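From: Teguh Kwok
To: arm-users list
Subject: Re: Re: which gripper for stirring / glass rods?

Hala, all,

Quick one between runs, sorry for the fragments. Will do a proper writeup in May if I get the time, probably won't.

Hala Darwish wrote:

> Hi Teguh,
> We're about to order for the Imthorpe bench and I'm stuck between the
> Grikeo soft fingers and the Wattimena parallel jaw. Job is stirring and
> moving small glassware, nothing heavy. Our old jaw chipped two rods in
> one week so everyone here is nervous about anything rigid. Three things:
>
> 1. Does the Grikeo hold a thin rod straight or does it sag over time?
> 2. Is the wrist camera any use up close, or do you end up relying on
> the head view?
> 3. Is Godstead's controller worth the extra box? The vendor says yes,
> but they would.
>
> Also is anyone on the list running either of these without the force
> sensor? Ours got cut from the budget.
>
> Hala

OK so in order, more or less.

Sag. Yes, a bit, with the Grikeo. 50 pick and stir cycles each, same rod length, same speed, same spot on the table. Grikeo finished 2 degrees off vertical, Wattimena didn't move that I could measure. But the Wattimena squeaks on glass when you close it past the default and I hate that noise, I keep waiting for the crack. No chips so far. If you go rigid, get the rubber pads, the bare ones are asking for it. The pads are a seperate part number and they don't tell you that on the order page.

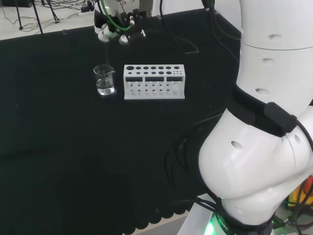 Reach was my bigger headache and you didn't ask about it. With the elbow folded in, the planner has maybe three ways to get to the glassware and two of them are silly. I put the beaker and the white tube rack close together on the black cloth on purpose, to see if it would cut the corner and swing low over the rack on the way home. Beaker is only half full for the same reason, less to mop. Planner was fine at half speed with both grippers. At full speed with the Grikeo the fingers flex when the arm brakes and the rod tip wanders, so I padded the rack in the collision model by a finger width. Ugly but it works. Also, tie your cables down. Mine loop out over the cloth next to the gripper and I had to add that whole patch as a keep-out zone, ate half a morning. You'll want the keep-out anyway if your arm sits as close to the work as ours does.

Oh and the Wattimena is heavier at the wrist so redo your payload numbers when you swap. I forgot. Arm drooped on the first move and I blamed the controller for an hour. My fault. Put it in the startup script now.

Cameras. Head view for finding things, wrist view for the last bit. I wouldn't drop either one. The head camera loses a clear rod almost completely at some angles, you get a faint line and the detector shrugs. Tried a lower threshold, then it started finding rods everywhere. Don't bother.

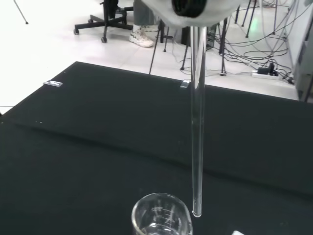

Wrist camera is where I'd spend the money if you have to choose. Ours is the stock one, fixed focus, nothing special, and it still gives me a bright highlight down the length of the glass that I can fit a line to. That's what the alignment step runs on now. You can also see the kind of miss I care about, rod tip just outside the rim of the beaker and a touch above it, on the right. From the head view I'd have a hard time calling that one either way. Black cloth helps a lot, but pull it flat, a fold like the one running across ours throws a false edge and I had to mask it out. Background clutter (chair base, stand legs, shoes) didn't bother the line fit once I cropped to the table. Before the crop it kept locking onto a stand leg, which in fairness is also long and thin.

Controller. Hmm. Godstead's box is good, the log viewer is great, I'd buy it for that alone. Latency over 622 commands was better than the stock one but not so you'd notice when stirring. If you only stir, skip it. If you plan to pour, get it, the stock one stutters when you blend two moves. Setup took me till 4 in the afternoon and most of that was the network settings. The manual has the two ports swapped in the drawing, check the sticker instead.

Force sensor. We have one but I ran a set with it switched off for exactly your reason. Wattimena without force, no thanks, not near glass. Grikeo without force, fine, the fingers give before anything else does. So that might decide it for you right there.

Numbers, quick and dirty: Grikeo got the rod into the beaker first try 87 percent of the time with wrist alignment on. Don't have a clean figure for the Wattimena, I changed the lighting halfway through like an idiot. Rerunning Tuesday.

If it was my money and no force sensor: Grikeo, wrist cam, stock controller. Slow it down at the end of the move and let the fingers settle before you go down into the glass. Can send the config and the collision padding if you want, just tell me which firmware your on.

Got to go, next set is waiting.

Teguh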